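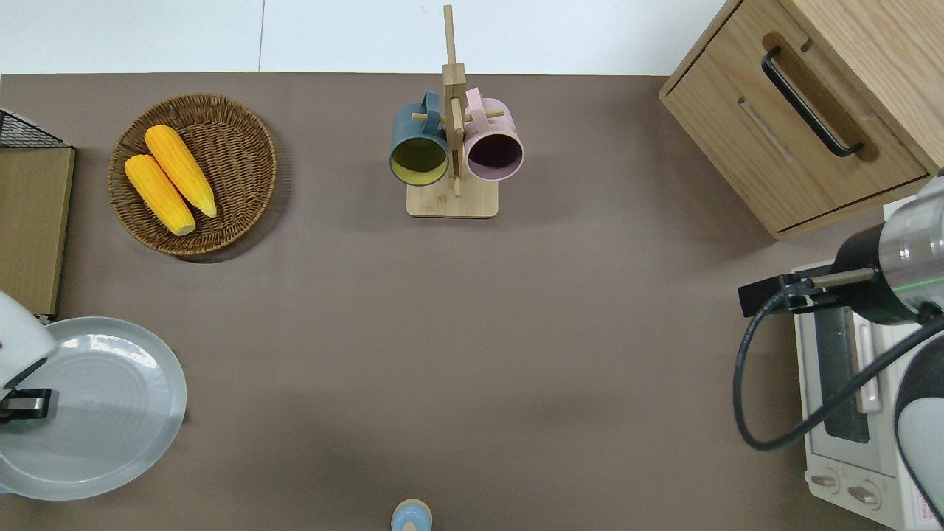 We passed 2343 usable examples in April, which put me in a very good mood for at least one afternoon! The target for the kitchen set is 4000, so we're past halfway, and most of what's left is the fussy stuff: hanging things up, taking them down, opening doors, getting a plate to lie where you want it. Mugs are still my favorite (and my worst score, thanks for asking). The pink one and the teal one on the mug tree look like an easy job until you're the one driving the arm, and then you find out how much of hanging up a mug is really wrist. I've started going in slower than feels natural and my keep rate is climbing, so try that if yours isn't.

A few of you asked what counts as a "keep" these days. Willy Jansen rewrote the rules last month and they're on the Hekulora page, but the short version is that a wobble is fine and a second try is fine. Letting go and shoving the thing into place with the other arm is not, however satisfying it feels. Ots learns whatever we show it, bad habits included, and we had a whole week in the spring where it would nudge every single plate twice before picking it up. That was me. I nudge plates. Sorry, everybody. 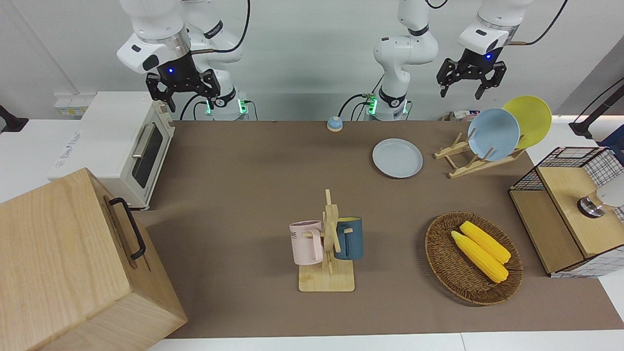 Raili Laitinen wants more variety in the starting layouts, and she's right, I get lazy about it. When I find a setup I like I'll happily run it 12 times in a row, and then the model gets very good at one table and hopeless at the next. So the new habit is to shuffle before every run. Take the dish rack: a blue plate in front and a yellow one behind is one start, and swapping them gives you another for very little work. Same with the corn in the basket, which can be turned, spread out or stacked up, and please move the basket too! Write the layout in the log before you start, because I promise you won't remember it after lunch.

Two more bits. Stusley sign-ups for the evening slots are open, and the 6 pm one goes fast. And if you have old runs sitting in Flendov without a label, please label them or toss them before the next training round. I have 2 left myself and I'm doing them tonight.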